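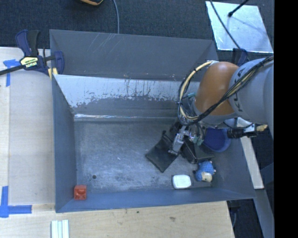 A Drodham jury on Thursday's docket call was told to return in July after lawyers in the bid-rigging case against a former county purchasing director asked for more time to review bank records. The former director is charged with 13 counts, including bribery and making false statements on public contracts. Prosecutors say he steered equipment orders to Magalhães, a supply company based in Joltthorpe, in return for cash and free work on his house. The orders covered road salt, office furniture and shop equipment. He has pleaded not guilty.

The judge granted the delay after a hearing that lasted 20 minutes. The jury was excused without hearing testimony. It had been expected to hear from the company's former bookkeeper, who pleaded guilty last year to one count of conspiracy and agreed to cooperate with the government.

Defense lawyers told the court they had received more than 7 boxes of bank statements from prosecutors late last week and could not prepare to question the bookkeeper without reading them. They asked for a month. Prosecutors objected, saying copies of most of the statements had been available to the defense since the winter.

The judge gave the defense until the middle of July and said there would be no further extensions.

According to the indictment, the scheme ran for eight years. Investigators say Magalhães learned the amounts of competing bids before the deadline and then submitted prices slightly below them. In several cases, the indictment says, the company later billed the county for extra charges that brought the total above what the other bidders had offered.

The former director's lawyers have said the county saved money on the contracts and that every order was approved by the county board. They have described the work on his house as a loan that he intended to repay. In a filing this month they also argued that the bookkeeper changed her account after she was offered a reduced sentence.

The company itself is not charged. It lost its county contracts when the investigation became public and has since closed its warehouse in Cikham. A lawyer for the owners declined to comment outside the courtroom.

The county has changed the way it buys equipment since the arrest. Sealed bids are now opened by two employees from different departments, and any order that goes over its original price must return to the board for a vote. An outside audit of older contracts is still under way, and the county has not said when the results will be released.

The former director remains free on bond. He must stay in the state and may not contact anyone on the witness list. If convicted on the bribery charges, he faces up to 20 years in prison.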